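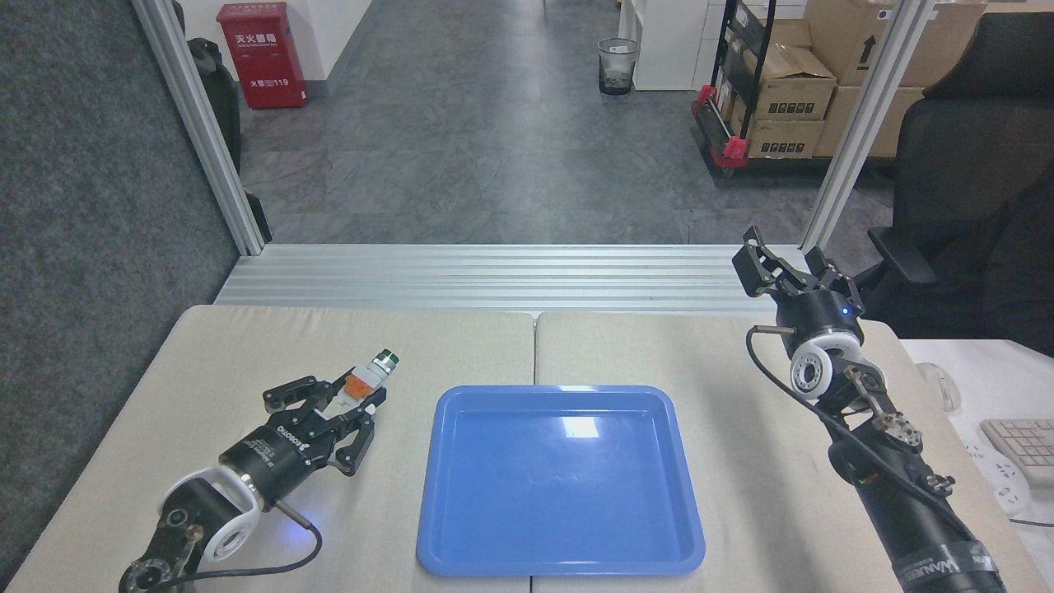 How a Ship Stays Upright: Ballast Water Explained

A cargo ship is built to carry weight. When its holds are full, the hull sits deep in the water and the ship is steady. When the holds are empty, the hull floats high. Wind can push it sideways, and part of the propeller may come out of the water.

To fix this, the crew adds weight. The weight is seawater, and it is called ballast water.

Where the water goes

Ballast water is kept in tanks along the bottom and sides of the hull. Pumps fill the tanks when cargo is taken off and empty them when cargo is put on. The cargo ship Vareck has 7 pairs of ballast tanks. One of its pumps moves 475 cubic meters of water in an hour. A cubic meter is a box of water one meter long, one meter wide and one meter high.
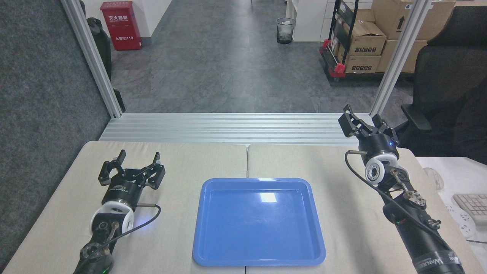

Akua Asamoah
Education Writer, Ships and Ports

The problem with moving water

Seawater is full of living things. Many are too small to see. A tank filled in one harbor may hold crab larvae, tiny plants called algae, and bacteria. A larva is a very young animal that does not look like its parents yet.

If the tank is emptied in a harbor far away, some of these living things may survive there. A species that spreads in a new place and causes harm is called an invasive species. It may eat the food that local animals need. Some kinds of mussels grow inside water pipes and block them.

How the water is cleaned

Many ships have a treatment system. It often works in two steps.

Step 1: Filter. Water passes through a fine screen, and larger living things are caught.

Step 2: Ultraviolet light. The water flows past strong lamps. The light damages the cells of what is left, so they cannot multiply.

Some systems use chemicals in place of lamps.

Who keeps track

Each time a tank is filled or emptied, an officer writes the place, the time and the amount in the ballast water record book. Port inspectors can ask to read it.

Words to know

Ballast: weight carried to keep a ship steady.
Hull: the main body of a ship.
Hold: the space where cargo is stored.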